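Stimorance: Equipment Plan for the Second Arm Pair
Project report, section 3
Leopoldo Hinojosa

Our group was asked to work out what a second pair of arms would need before the May order. We used the existing bench as the starting point and listed what wears out, what is shared and what has to be bought twice.

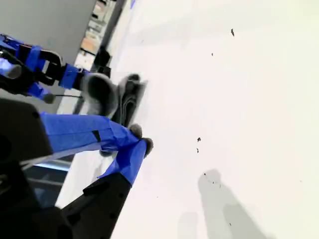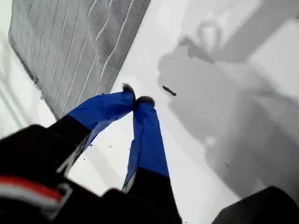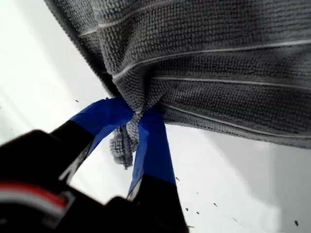
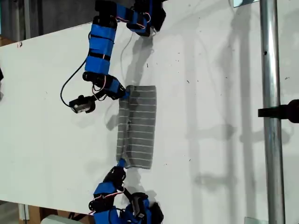 Figure 1. Cloth handling on the white-topped bench, close to the grippers and from further off (last picture).

3.1 Costs
The quote from Asberg came to £1142 for two arms, including motors and power supplies. Salinas quoted £544 for a kit of the same size, but the printed parts are left to the buyer. Our print time would be more than 246 hours, and the department has one printer free — so we costed both options with the printing sent out.

3.2 Consumables
Blue finger covering and spare fingertips are budgeted per term. Cloths are cheap and come in packs of 4. We would keep to grey ones with pale stripes so that results can be compared between benches.

3.3 Bench and mounting
The second bench needs a white top and its own metal pole. Torow can supply both, but delivery is charged separately. Cable ties and a small brush for the table top are on the list too.

3.4 Still open
Salinas has not confirmed the lead time. The quotes were last checked on Fri 26 January.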